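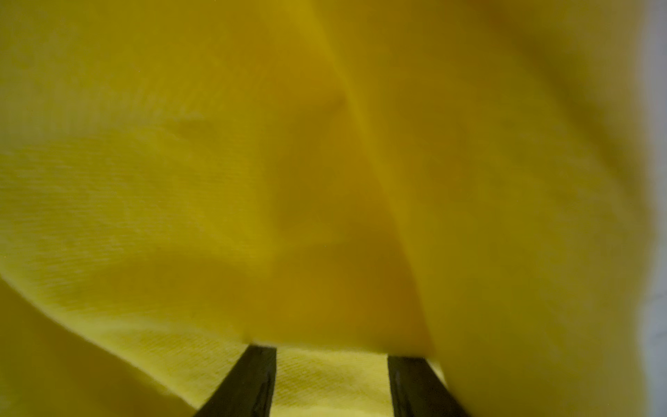

Figure 2. Crumpled yellow cloth at close range, with a twill-like weave and soft folds.

Search this journal Go

4.2 Colour and drape

Yellow proved a marvellous colour for studying folds! Within one crumpled cloth (Figure 2) the shade runs from lemon to olive and ochre, and the ribs stay legible where the light is good. Our Tulberg households sorted laundry by feel first and colour second, a habit we were delighted to find again in Lumalham.

Related articles
Helmy and Casado, Folding habits in Lumalham
Pollock, Ironing at 90 degrees

Comments (2)
Leire Vallejo: Lovely section. Was the cloth prewashed?
Pallavi Vishwakarma: My favourite figure!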